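Home | Forums | Tabletop & Dexterity Games | New Posts | Search | Log in

Thread: White pieces in a walled tray - who else is hooked?

setsuko_m
OK I need to gush for a minute. I've been playing Stirnach with the plain white set for a month now and I think it's my favorite way to play anything. One tray, a cup, a ball, a block and a card. That's the whole game! You'd think it would be dull to look at and it's the opposite - everything white pops against the black floor of the tray and you can read the table from across the room.

The wall is the part I want to talk about. Ours is thick white blocks butted end to end, and I love how chunky it is. I start with the cup upside down on the left, the card flat at the back, and the block tucked into the front right corner. The ball can go anywhere.
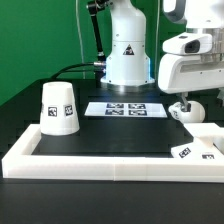
Cup left, card at the back, block in the corner, ball over on the right.

Who else plays with a walled tray? And do you glue your seams or leave them?

Share (2) | Reply | Quote

ninh_fan
Leave them! I glued mine and regretted it by December. The table in my den has a slight dip and a glued wall just rocks on it. Loose blocks settle.

Also, yay, another Stirnach person. I came over from Ninh and never went back.

Reply | Quote

Dremau_Dan
Gonna disagree on loose blocks. One good bump from an elbow and your corner is open. I run a bead of white glue on the inside of each seam and it's been solid for 200 games. If your table dips, fix the table lol

Reply | Quote

setsuko_m
200 games! I bow to you. I might try gluing just the corners and see how that feels.

Reply | Quote

Vusumuzi Mthembu
Love this setup. My one gripe is the block in the corner. You're giving away the best spot on the board before anybody has moved. I start mine dead center and let people fight over it. It makes the first few turns so much livelier, and the kids go nuts for it.

Reply | Quote

ninh_fan
Center block is a Redon rule, isn't it? It's fun but it isn't Stirnach.

Reply | Quote

Vusumuzi Mthembu
It's in the old Stirnach sheet too, under variants. Back page, small print. I'll die on this hill.

Reply | Quote

setsuko_m
You two! I've played it both ways now and I'm still a corner person, but I get the appeal. What I've really come around on is square frames, for the short game. A small frame turned on the diagonal is such a different puzzle from a long wall that runs straight across in front of you. 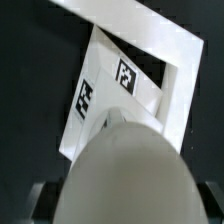

The short game is all about angles, and it took me forever to stop lining everything up with the edge of the table. Once you let the pieces sit crooked you start seeing shots you'd never try otherwise. Look at the white panel tilted inside the square frame, with the big pale gray rounded piece in front hiding the lower part of it. I adore a position like that. You have to commit without seeing the whole panel, and when it pays off you want to run around the house. My best short game score is 1,443 and it came from a mess of a layout where not one thing was square to anything else.

Reply | Quote

Dremau_Dan
1,443 is really good. Mine's 1,632 but that was with the Dremau scoring, so take off a chunk for the cup bonus.

Reply | Quote

ninh_fan
Dremau scoring is way too generous on the cup, I've said it before. Fun though!

Do the patterned squares on the pieces mean anything in your rules? I've only ever played with blank ones.

Reply | Quote

setsuko_m
Not in mine, I just like how the black and white looks. I'd be up for a rule that uses them if anybody has one.

Reply | Quote

Vusumuzi Mthembu
Oh I have ideas. Starting a new thread tonight. The block goes in the center, fair warning - no corners allowed.

Reply | Quote

1,632 views | Page 1 of 2 | Next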